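3. Method

We compared three ways of folding a T-shirt: the sleeve-in fold, the thirds fold and the roll. The shirts came from the donation shelf at the Jalmont laundry room, and all of them were cotton or mostly cotton. We used 16 shirts and folded each one several times with each method, for a total of 220 folds. Dark and bright colors were mixed together so that we did not get used to one kind of shirt.

Each trial started with the shirt crumpled on the table. The first step was always to spread it flat, and the clock ran during this step too. In the pilot in July we had left it out, and the times came out much too short to be useful.

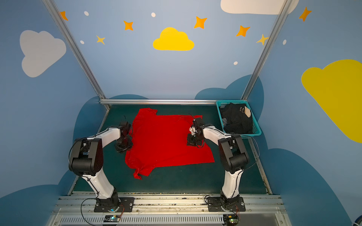
A fold was counted as good if the finished piece fit inside the cardboard template and no sleeve stuck out. If it did not fit, we wrote down the reason and did not repeat the trial. The most common reason was a sleeve that had stayed bunched up from the flattening step.

4. Results

The thirds fold gave the most good folds, 91 in all. The roll was faster, but rolled shirts opened up again when we moved them to the shelf. The sleeve-in fold was slowest and depended a lot on how flat the shirt was at the start.

Flattening took roughly half of the total time in every method. We did not expect this, and next time we would time it separately.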